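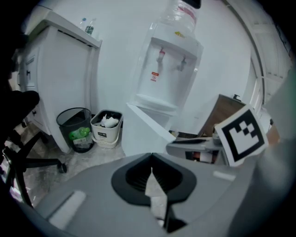 Hi all, thanks for the replies on the deferred queue thing, I read every one of them on the train home and felt a lot less stupid by the end. So I finally sat down with Preronero and the logs, and Iida was right, it's the per-domain limit. Everything for one big receiver was going out over a single connection, and if you look at the black funnel up there with the thin strip of paper hanging down the middle, well, that's pretty much my outgoing mail for the past week! One skinny strip at a time, and everybody else's newsletter stacked up behind it.

Iida Rissanen wrote on 2025-03-06:

> What does your domain table look like? When we moved our lists
> over from Tramumus we carried the old limits along by accident.
> The import copies them into a separate file and that file wins
> over whatever you set in the main config. You can raise the number
> in the panel all day long and nothing will change.
>
> Also check how many retries you have stacked up for the same
> receiver. Ours were all waking up at the same moment.

Yep, same file, same problem. Mine had 151 domains in it, most of them left over from a customer who went away in August, and every single one was capped at one connection. I deleted the dead ones, set the big receivers to 2 (I know, I know, I'm a coward) and restarted. There were 1960 messages waiting when I did that and the queue was back to normal in 22 minutes. I sat there hitting refresh the whole time like it was a ball game.

The retries I have not fixed yet. I tried adding some random delay, but I think I put the setting in the wrong section, because the log shows them all still going off together. If anyone has a working snippet for that, please paste it. The manual page for it is two lines long and one of them is the title.
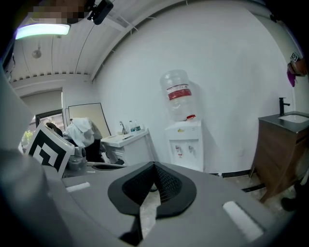
Now my other question, which is about Perari. It sits in front of Preronero here and adds a footer to outgoing mail, and for plain messages that works fine. With attachments it wraps the whole thing in a new multipart, and if the message gets forwarded through us again it wraps that one too. By the third trip you have boxes inside boxes, a bit like the pattern of nested squares on that black-and-white card, only with a signature that no longer verifies somewhere in the middle. Does anyone sign after the footer goes on? I'd like to move the signing step to the very end, but then I lose it for the internal hosts that skip the filter.

Kassab support told me to turn the footer off – thanks, guys – and that isn't going to fly with our legal people. I can send a raw copy of one of the bad messages off list if somebody wants to poke at it. I've taken the addresses out but left all the headers alone.

Oh, and Iida, the link to your cleanup script gives me a 404. Could you post it again?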